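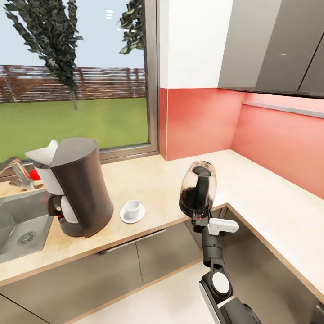

Mutis Medium Roast, Whole Bean

We've been drinking this one all summer and we love it! Mutis is a washed coffee with plenty of cocoa and a little orange peel on the finish – sweet enough that a few of our regulars have given up sugar. It was grown at 1318 meters and roasted in small batches at our Dikthorpe shop.

It's at its best as plain drip coffee. Use a medium grind, a paper filter and two level scoops per mug, then let the pot sit for a minute before you pour (the cocoa really comes forward as it cools). Cold brew works too, just go coarser and leave it overnight.

If you like something darker, try Pasari. Tautahi is the lighter, fruitier one, and it's back in August!

Bag size: 633 g
Roast: medium
Process: washed
Grind: whole bean only
Item no.: 77
Storage: cupboard, bag rolled tight, not the freezer

Page updated 26/06/2019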